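Progress report to Lornier: Suvside snack counter
September 26, 2023

Shares 12 | Comments 3

The counter at Suvside has been in use since March. Of the 2239 granted, 1231 has gone on display shelves, racks, baskets and trays, and 900 is set aside for stock through the winter. The rest is unspent.

Drinks now have their own rack, and packets of crackers are kept in a basket next to it. The tiered shelf takes wrapped food and bagged snacks. It was the slowest part to get right — bags slide forward when a tier is half full, so we top it up twice a day.

Valente delivered two trays short in the first order and made up the difference later at no charge. Pluklow has agreed to supply snacks on the same terms until next March.

Still to do: price labels for the shelf, and a written restocking order for new staff. Both are late. We expect to finish them before the next report.

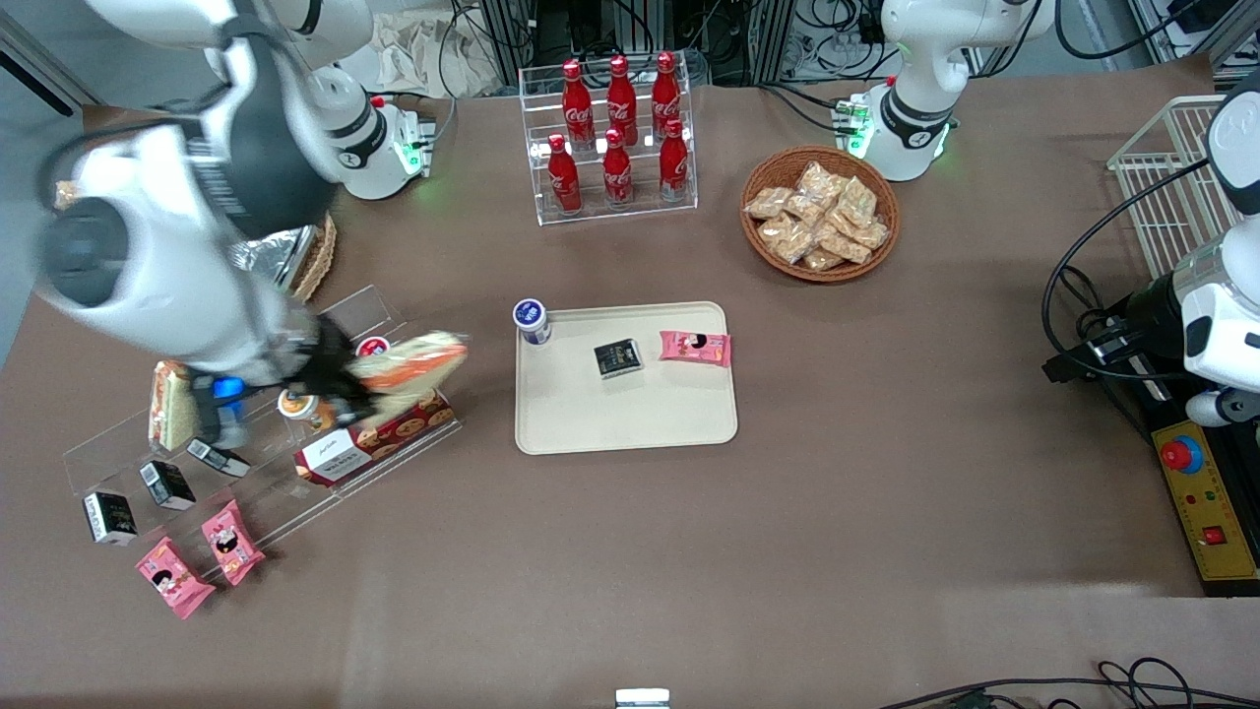 Will the remaining money be needed for more shelving?

The present shelving is enough for the range we carry, so we would like to put the balance toward labels and stock.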